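The arm has moved into the kitchen

So the bench in the garage is officially too cold to work on, and I've given up pretending otherwise. Last weekend I unbolted everything, wrapped the cables around my neck like a scarf and carried the whole lot indoors. It took 2 trips for the arm and controller and I lost track of how many for the little stuff (screws, zip ties, the good hex keys, the bad hex keys, a mug I'd been missing for months).

If you're new: I've been trying to get a Franka arm to do boring kitchen jobs, and the project is called Grokska because that's what I typed when I needed a folder name and was eating lunch with the other hand. It's a terrible name and now it's in every single file path, so it stays.

The mount was the part I was dreading. The arm really wants to be on something that doesn't budge, and my first try wobbled so badly that every stop ended in a little shiver at the fingertips. I swapped the clamp for a beefier one, put a rubber pad under it and tightened the thing until my wrist complained. Much better! There's still a tiny bit of ring when it stops hard, so I've dropped the top speed to 70 percent and turned the acceleration way down too. It looks sleepy now. I kind of like it that way.

Bowls are the current obsession. A block is easy, you come down over the middle and close. With a bowl you have to decide what you even mean by picking it up - rim, sides, or whatever is inside it - and each of those wants a different approach height. I've been doing all of it from straight above for now, fingers pointing down, and fussing with the height a couple of millimeters at a time.
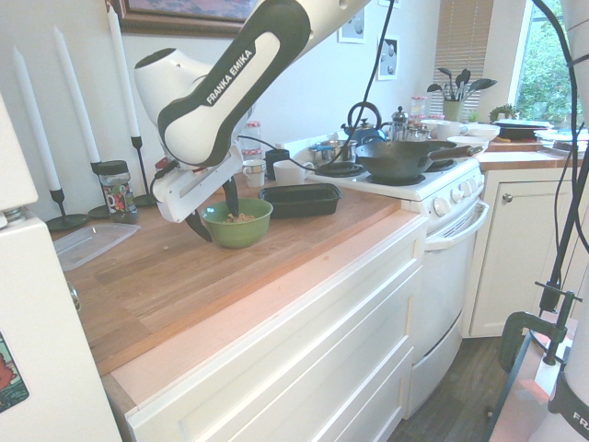
Last updated: December 9, 2020

The green bowl is my favorite for testing, mostly for the lighter rim. My edge finder loves that rim. It has a much worse time with white dishes near a white wall, and I've spent two evenings on that without much to show for it. I tried bumping the contrast, then a depth cutoff, then both, and with both on it decided the wall was a plate. Back to the depth cutoff alone.

Crumbs are a whole other subject. Anything crumbly in the bowl is a great test, since you find out fast how gentle your gripper is, but then you're wiping down the butcher block all night. I've started keeping a dish brush next to the laptop. I also moved my usual coffee spot to the other side of the room after one close call with the keyboard.

Some settings, for the two people who emailed:

Finger closing speed is at the slow end, and I stop on force, with the width only as a backup. The approach starts 200 mm above the counter and goes straight down from there. I log everything at 600 samples per move and thin it out later, which is overkill, but disk is cheap and I hate redoing runs.

Next up is the cable along the arm. It's fine through most of the range, but I don't love what it does when the wrist turns all the way over, so I want a couple more tie points and a bit more slack near the gripper. After that I'd like to try a scoop. I have a sketch for a printed one that slips over the fingers, and if the fit is decent I'll put the file up in January.

Oh, and the wall detector bug is still open if anybody wants to take a crack at it. Comments are on again, I think I fixed the spam filter.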